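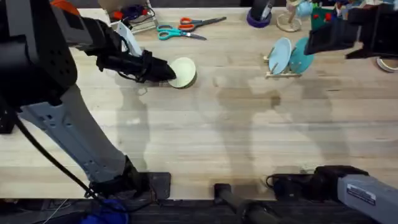 Left gripper against a green plate, rack at right.

Workshop Tips > Bench Automation > Faults and Safety
Print this page | E-mail this page

Plate drops on a two-arm bench: finding the cause

A plate that slips during a rack-loading cycle is usually blamed on the fingertips. On the Endeck bench the fingertips were sound. The fault was a stale rack position combined with a grip check that passed too early.

The first drop came in July. The left arm lifted a plate on edge, carried it toward the rack and released it short of the slot. The log showed a normal grip and no alarm. Pravow, the control program we use, accepts a grip as soon as finger travel stops. A finger stalled on a rim at a bad angle also stops, so the check passes.

Do these in order, with both arms powered down before any hand goes over the table.

1. Wipe the finger ridges with a damp cloth and let them dry.
2. Check the fingertip screws. Snug is enough in printed parts.
3. Follow each cable through the full reach of the wrist by hand. A cable that pulls tight will shift the wrist.
4. Measure the rack against its taped corner and re-teach the slots if it has moved.

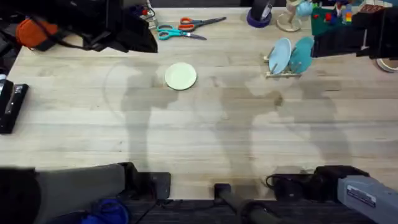

Grip checks should be run on a plate in the position where the cycle first meets it. Ours had been tuned with the plate held upright by hand, and that hides the hard part of the job. A plate lying flat, like the cream one near the middle of the table, offers only a slightly raised rim to get under. If the finger comes in high it rides over the rim, stalls and reports a good grip. Lower the approach in small steps and repeat the lift at each height.

Aranka Dudás rewrote the check so that the arm closes, waits 600 milliseconds and reads finger travel a second time. Any change stops the cycle. 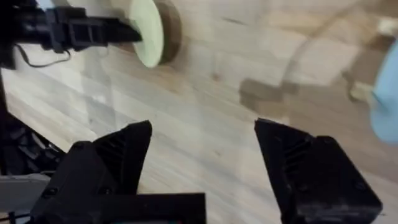 The second reading must be taken with the other arm parked. If both arms move, vibration through the tabletop can trip it. We ran 574 lifts with the new check and had 12 stops and no drops. Ten of the stops were traced to the rack, which had crept away from its tape.

Safety: do not catch a falling plate. Keep hands outside the table edge until both arms report idle, then press the stop before picking up pieces. Move scissors and other sharp tools out of reach of the arms before a test run.

Last revised 20th December

Filed under: grippers, dropped parts, dish rack, stop checks

Contact the workshop | Copyright Mukari Bench Notes | Back to top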